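Bamholm Kitchen Island
Item 2224
Sold by Urkari

A fixed island for a family kitchen, with a marble-patterned countertop in white and painted panels in light blue. It can be ordered on its own or with the Mosquera open shelving in white.
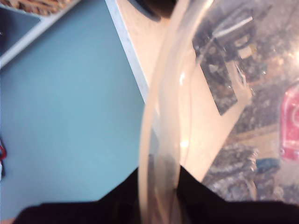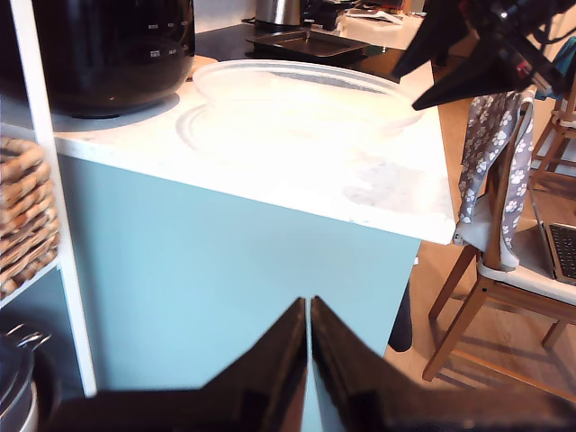

Countertop
The top is white with a marble pattern and has squared corners. It is meant for prep and for parking things on their way to the stove - a mixing bowl, a clear plastic container, a countertop appliance. Wipe with a damp cloth and mild dish soap. Do not use scouring powder or bleach. Put a trivet under hot pans.

Panels
Panels come painted at the factory. Light blue is the standard color. Each island ships with a small can of matching touch-up paint, enough for chips and scuffs. Let touch-ups dry overnight before washing. Other colors are made to order and can't be returned.

Shelving
Mosquera shelving is open at the front, so pots and baskets can be reached without a door in the way. Shelf height is set during assembly. If you plan to keep a tall stockpot on the lower shelf, measure it with the lid on first.

Delivery and assembly
The island ships in 4 cartons. The countertop is packed separately and weighs over 209 pounds with its crate, so two people can't safely carry it up stairs. Choose room delivery at checkout if you need it. Allow 8 weeks for light blue and longer for made-to-order colors. Orders placed in December ship after the holidays.

The island must be anchored to the floor. Brackets are included - screws are not, as the right type depends on your floor.

Goes with
Midia wall shelf, white
Midia counter stool
Mosquera end shelf, white

Questions about sizes or paint go to Meenakshi Dhillon at the Urkari kitchen desk. Please have the item number ready.

Page updated 11/8/23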